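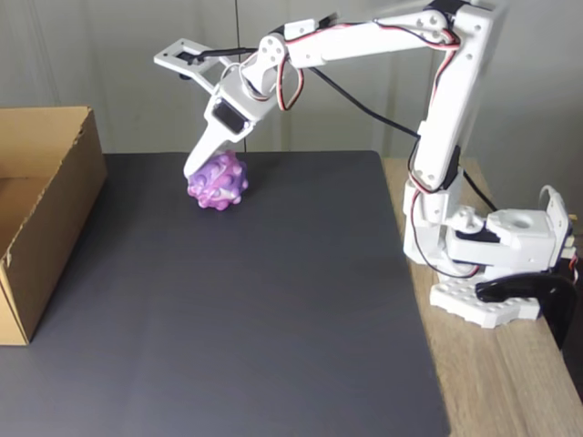
Home News Features Events Contact
Search this site Go

The owner of the Zeleke bakery in Reddale is still in her apron when we sit down, and she's already talking about rye. "It's alive," she says, pushing a jar across the counter at me. "You feed it, you wait, and one morning it's climbing out the top!"

She learned on the night shift at Karkiria, a big bread plant, where the ovens turned out 200 loaves at a go. She liked the noise and the company, but she missed the dough – "I never got to touch it" – and so she began baking at home for the neighbors.

Her sourdough now gets 24 hours in the cooler before it sees any heat. I tried two slices, one plain and one with salted butter, and I'd go back tomorrow for the crust alone. "People are scared of a dark crust," she says. "Give it five more minutes. Please!"

In January she starts a Saturday class for beginners, with a seeded loaf she calls the Gaster first on the list. Bring a bowl and a towel.

Posted 12/7/15

Contact us | Copyright Reddale Features | Back to top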